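Section 4: Preparing the Match Clock and Substitution Board

Cullow Football League, Match Day Equipment Manual
Revised 9/20/22 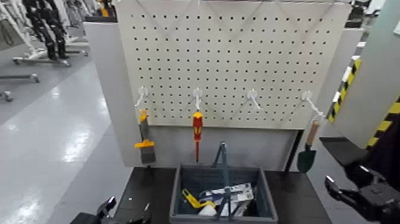
The fourth official is responsible for the equipment covered in this section from the time it is signed out until the end of the match. Allow 42 minutes before kick-off for the full procedure.

4.1 Starting the board

1. Remove the board from its case and stand it upright on the technical area table.
2. Press and hold the power key until both number panels light up.
3. Check the charge reading. If it is below 67 per cent, fit the spare battery.
4. Enter 34 on both panels and confirm that every segment is lit.
5. Clear the panels and turn the brightness to the daylight setting.

Note: Boards supplied by Pleso before May have the power key on the left handle.

4.2 Linking the match clock

1. Switch on the Ramalho clock receiver at the halfway line.
2. Select channel 315 on the board and wait for the steady green light.
3. Ask the referee to start and stop the clock once. The board must follow both signals.
4. Reset the clock to zero.

Caution: Do not change channel once play has begun. The board will lose the added time already entered.

4.3 Showing a substitution

1. Enter the number of the player leaving the pitch on the red panel.
2. Enter the number of the substitute on the green panel.
3. Obtain the referee's signal, then raise the board above head height, facing the pitch.

Faults should be entered on the match day form and reported to Trevor Hebden, Equipment Officer. At the Nudwood ground, reports go to Tudor Vlad.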